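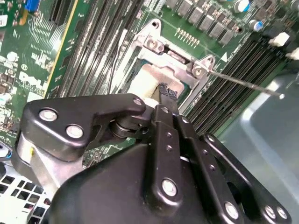
How many times do you have to show a robot something before it gets it? More than you'd like, and the number goes up fast once the part is small and the fit is tight.

I've been at this for a while now, steering the arm by hand from a chair next to the bench, and my feeling for "enough" keeps changing. Our first batch was 40 demonstrations. I thought that was plenty! Wilma Jardine, who runs the training side at Sunard, looked at the curves and told me to come back with 400. I laughed. She didn't.

So, computers. We're doing work around the processor socket on old Dell desktops, with the case open and the board left in place. It's a cramped spot. You've got memory slots on both sides of the socket, a metal frame around it, and that thin little lever rod sticking out to the right, just begging to be bumped. The gripper looks enormous in there. On my bad days I feel like I'm threading a needle with a pair of barbecue tongs.

What I've learned about my own demos is that I rush the approach and then dither at the end. The arm copies both, of course. One of our August models had picked up my nervous hover perfectly, the little wobble I do right before I commit (embarrassing to watch, like hearing your own voice on an answering machine). I threw out 100 runs and did them over with one rule for myself: slow on the way in, then press and be done with it.

I also started changing the setup on purpose. Turn the case a bit, shift the lamp, start the arm from a different corner. It's tedious and it makes every session longer, but the runs where everything sat in exactly the same place taught the thing to expect exactly that place, and then the first nudge of the case threw it off.

The rig is the Tarigan one, still. We tried the Ilden handles for 2 weeks and my wrists loved them, but I kept losing my sense of how hard I was pushing, and over a socket I want to know. Maybe I'll go back to them for the cable work, where a heavy hand matters less.

Next up is a trip out to Stutthorpe with the whole kit in the back of the car. Different bench, different light, and somebody else at the controls for a change, so I'll finally get to see whether other people hover too.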